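4. Washing up as shared work: what the households told us

4.1 How the subject came up

We had not set out to write at any length about the washing-up. Our first plan for the Bosgate study was to ask people in shared houses how they split the rent, the heating and the weekly shop, and we had drawn up a long and rather dry set of questions on exactly those matters. Within the first few visits, however, it was plain that our hosts wanted to talk about the kitchen sink, and that they could talk about it very well indeed, often for longer than the kettle took to boil twice over. Money had usually been settled on the day somebody moved in, and was seldom mentioned again. Dishes came round every evening, and so did the small decisions that go with them: who washes, who dries, whether anyone dries at all, and how long a clean plate may fairly be left standing before it counts as clutter.

We therefore rewrote the middle part of the interview in June and went back to the houses we had already seen, with apologies and a tin of biscuits. In all, 123 households kept a kitchen diary for us, and 92 of them also agreed to sit down and talk it through afterwards. We are very grateful to them, and especially to those who let us call at half past seven in the morning. 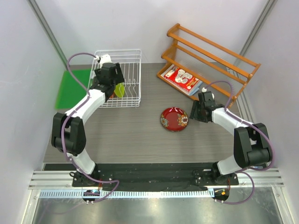 Who puts the clean dishes away in a shared house? Most often it is the person who next needs the sink, whoever did the washing, and in our diaries that tended to be the earliest riser.

We were rather taken with this finding, which held in small households as well as in large ones. Rotas for washing were common, and some were beautifully made (one had been kept going in coloured pencil for 18 months). Rotas for putting away were very rare. People seemed to feel that the job ended when the last pan came out of the water, and that whatever happened afterwards belonged to the following day – or to the following person. Several early risers told us that they minded this a good deal more than they had ever let on at home.

4.2 Drying by air and drying by cloth

There is a fondness in the older writing on housework for the tea towel, and for the talk that goes on between a washer and a dryer standing side by side. Wiesława Górecki remembered this warmly from her parents' flat and was sorry to have lost it. In most of our households the towel had given way to the rack, and washing up had become a task for one person at a time. Those who preferred it so spoke of peace and quiet, of the radio, and of not being hurried along by somebody holding a cloth.
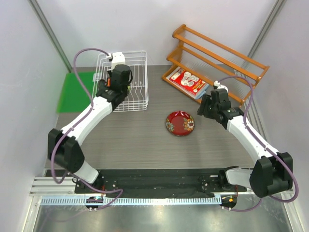 Figure 3. Wire dish rack.

The rack brings its own manners with it, all the same. Some people will wash around a full one, balancing each new bowl on top of the last, while others would never dream of starting until it had been emptied. Chaimae Filali called these two kinds of people stackers and clearers, and we have borrowed her words with thanks. A stacker living with a clearer was the pairing most likely to produce a written note on the fridge. Two stackers together were happy enough, though they did report more chipped cups. Plates of odd colours and sizes, gathered from several former homes, made it easy to see at a glance whose supper had been washed and whose had not, and quite a few of the notes we copied down were about just that. 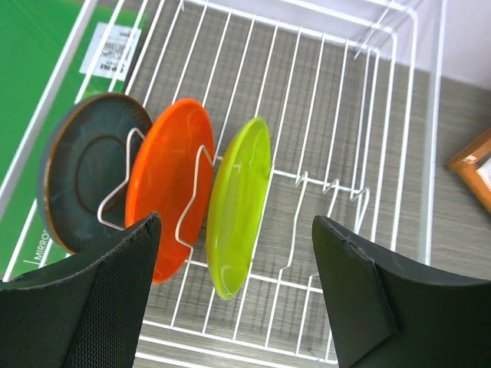

4.3 Everyday plates and best plates

Nearly every household drew a line between the plates that anyone might use and the plates that somebody cared about. The line was hardly ever explained to newcomers. They were expected to pick it up from where things were kept, and they very often got it wrong in the first week, with much embarrassment all round.

A painted plate with flowers on it was, for many of the people we met, a present from a grandmother or an aunt, and it carried a good many family dinners with it. Its owner would generally wash it alone, dry it straight away and carry it back to a bedroom shelf. We had at first read this as a want of trust in the rest of the house. Having talked it over at some length among ourselves, we came to think it was closer to kindness, as it spared the others the worry of breaking something that could not be bought again.

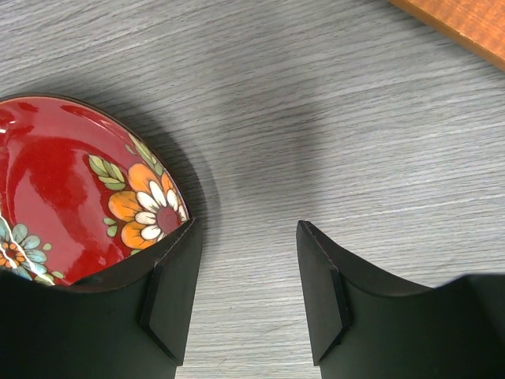
Abílio Calado was not persuaded when we read him the passage above, and remarked that a plate kept in a bedroom is a plate kept from guests, and that his own household had only begun to feel like one when the good plates came down to the kitchen for everybody. Two other households said much the same in their diaries, and we have gone back over our notes with his remark in mind. Where best plates were shared, meals together were certainly more frequent, though we cannot say from diaries alone which of the two came first. We take the matter up again in Section 5, alongside the question of who buys the washing-up liquid.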